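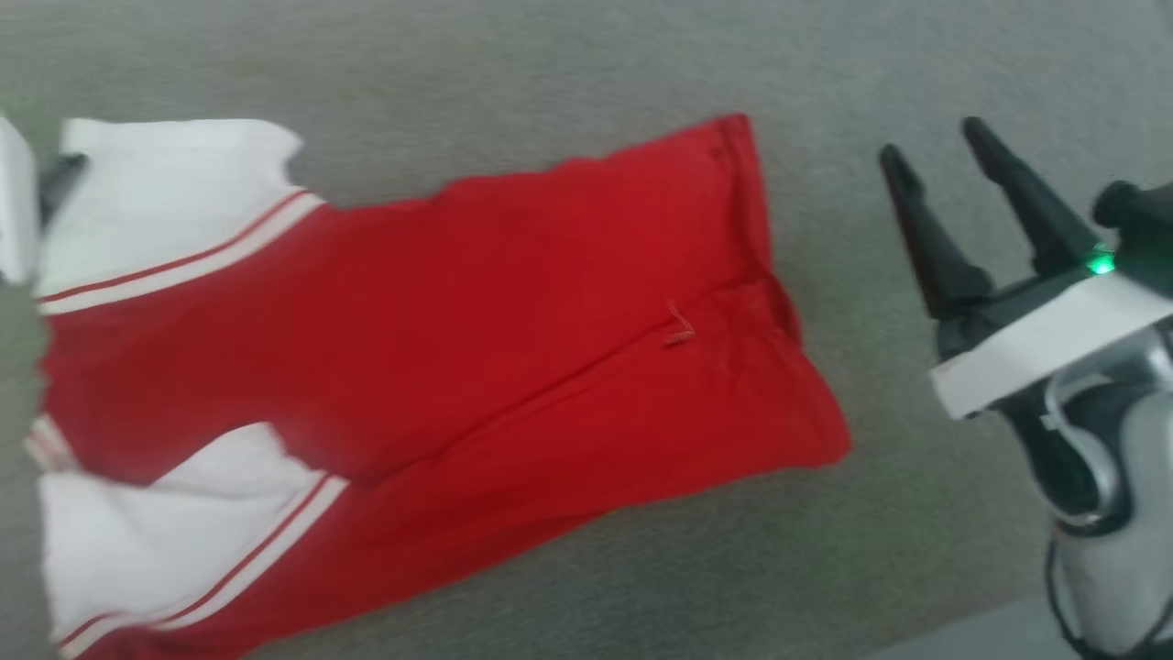
Zovby folding stack: common questions

Does the planner understand clothes?
No. It picks two grasp points from a segmentation mask and a keypoint guess, then hands them to the controller. Vendors like to say "understands." We would ask them to define it.

Which garments give it trouble?
Anything with stripes or panels in a second color. The mask tends to split red track pants with white lower legs into separate items, and then the planner wants to fold each one. Drawstrings get read as edges. Version 3 merges neighboring masks, which fixes some of this and breaks piles.

Is the 430-episode benchmark any good?
It's fine if your laundry looks like Dollov's. Their set is mostly plain shirts laid flat. On our own set in Fallport the same weights reached 74 percent, and we counted a crooked fold as a success.

Do I need the wrist view?
Probably. The head view loses the fingertips behind cloth. Just don't expect much depth from a smooth pale surface, because there is very little there for stereo to match.
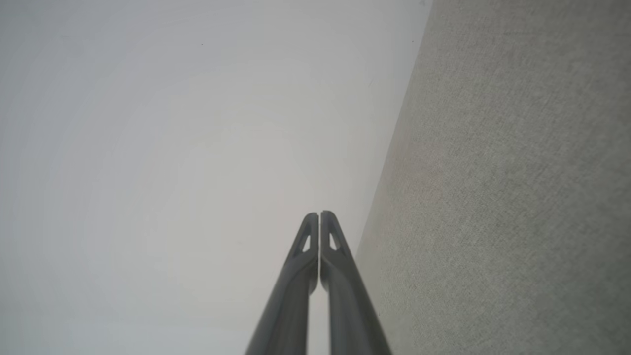
Wrist view, fingertips nearly closed.

Can I trust the gripper state?
Check it against the image. The Yazdani driver reports "closed" from motor position, so a thin hem and no hem can look the same in the log.

How fast is the control loop?
We run it at 40 Hz. Faster settings exist in the config file. We haven't seen them fold anything better.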